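Unit 7: Drawer task, failure review
Course reader, Danai Michailidis

The Rultinik arm pair was signed off after 247 runs of "open the drawer, put the item on the tray." The log calls 27 of them failures. I doubt that figure. Success was recorded when the gripper reported contact with the handle, and contact is a poor stand-in for a grip. A finger resting beside the bar would have scored the same.

Aslak Engebretsen's note blames the wrist camera calibration. Maybe. He changed the calibration and the closing force together, so his fix proves very little.

Before lab, read the stop log and decide which entries you would throw out. Bring reasons. 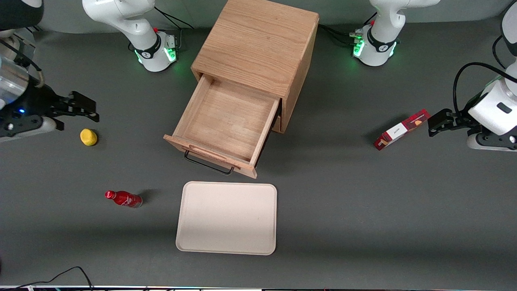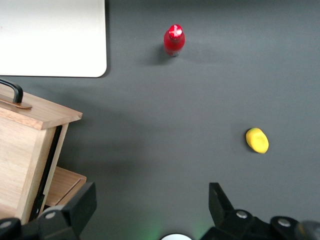
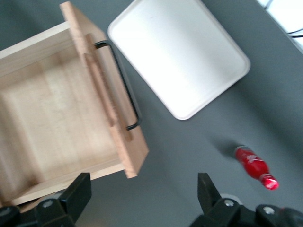
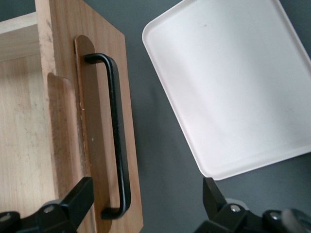 Fig. 7. Drawer task workspace: one view of the whole table, then three from wrist level.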